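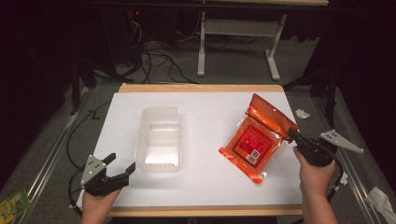
The Orange Packet

Kamil Michalík had promised his sister that the seeds, the buttons, the screws and everything else their father had left in packets would be sorted by the time she came up from Wuldale, and as she was a woman who liked a promise to have a date on it, he had written one on the calendar in green pen and then hung a tea towel over it.

There had been a great many packets. Their father had run the counter at Šimek for most of his working life, and Šimek, in the days when it still had a counter, would sell you anything small enough to go in a bag. When the shop closed he brought home whatever the new people didn't want, a bootful at a time, and told their mother it was only until March. He never did say which March. When Kamil finally carried the boxes down from the loft and made a list (he was his father's son, so of course he made a list), it came to 177 packets, and that was without the biscuit tin, which he hadn't had the heart to open yet.

His plan was a good plan. He would have tubs, proper clear ones that you could see into, and one sort of thing would go in each tub, and the tubs would go on the shelf in the back room with their labels facing out. He had seen a woman do it on the television and she had looked so rested at the end of it. So he ordered the tubs from Cloline, who took a fortnight, and he cleared the white table, and he made a pot of tea, and then he picked up the first packet and stood there.

It was an orange one. He knew it before he had turned it over. His father used to keep a few of them by the till for the children, and if you had been good while your mother was choosing wool you were given one to hold – only to hold, mind – and you could squeeze it and feel all the little things inside go sliding about under your thumbs. Kamil had held one all through a thunderstorm once, sitting on an upturned crate behind the counter, while his father told him that the thunder was just the Jivon lorry delivering upstairs. There was no upstairs at Šimek. He had been nearly thirty before that struck him.

"Well," he said to the packet, "in you go, then."

But in it did not go, not straight away. He carried it to the window and back. He thought about which tub it belonged in, and whether the children's packets ought to have a tub of their own, and whether a tub of their own was the sort of thing his sister would call sentimental in that voice of hers. He drank the tea. He made more tea. By then it was nearly dinner time, and there didn't seem much sense in starting a big job just before dinner.

He rang her instead.

"How far have you got?" she said.

"I've got the tubs out," said Kamil.

"And?"

"They're very nice tubs."

There was a long breath at the other end, and he waited for the voice, but it didn't come. What came was quite a small question, and he had to press the phone to his ear to catch it.

"Are there any of the orange ones?"
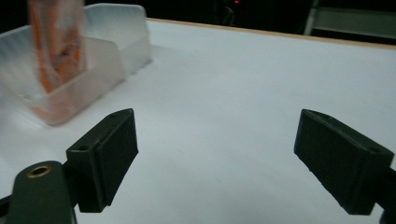 The tubs, something orange in the nearer one.

So they agreed that he would do nothing more until she got there. She came on the early train with an overnight bag and a fruit loaf, and she took off her coat and rolled up her sleeves as if they were going to wash a dog. They did the screws first because neither of them minded about screws. They did the buttons after that, which took longer, as she kept finding ones she was sure had been on a cardigan. One bag claimed on its label to hold 1,000 and another 700, and she wanted to tip them out and check, and he had to take them off her quite firmly.

It was dark by the time they reached the seeds. Most were far too old to be any use, but she said you never knew with marigolds, and put two packets in her coat pocket without asking.

The orange one they left until the very last. She held it for a good while, squeezing it gently from one end to the other, and then she passed it across the table and it was his turn.

"It did sound like a lorry, you know," she said.

Kamil cut the fruit loaf and gave her the end piece, the way she liked it, and went to put the kettle on again.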